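4. Fixing a sponsor board to the pitch rail

Read this section before you open the Perron clamp set. The work needs two persons.

1. Put the board with its printed side to the pitch.

2. Hang the upper clamps on the rail, 45 cm from each end. 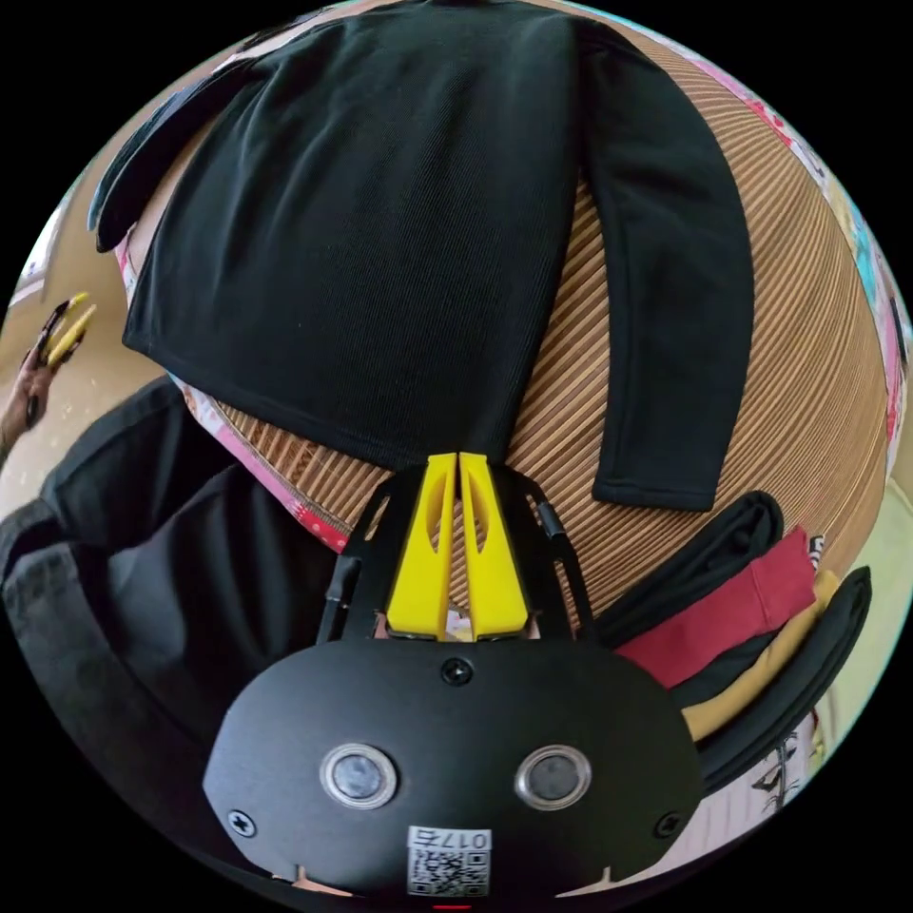

3. Turn the bolts by hand only, until the board is level.

Note: Boards longer than 200 cm need 4 clamps.

4. Tighten the lower clamps with the key supplied.

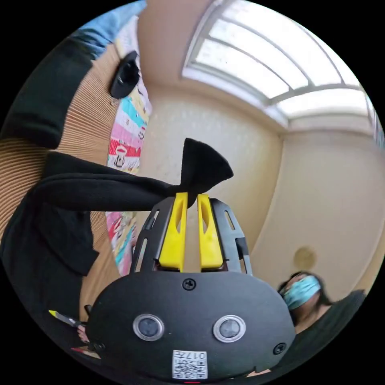
Caution: Do not leave a board on the upper clamps alone. Wind can lift it onto the field of play.

5. Check all bolts again before each home match.

Spare clamps (part 83) can be ordered from Mogens Bergmann at Estska.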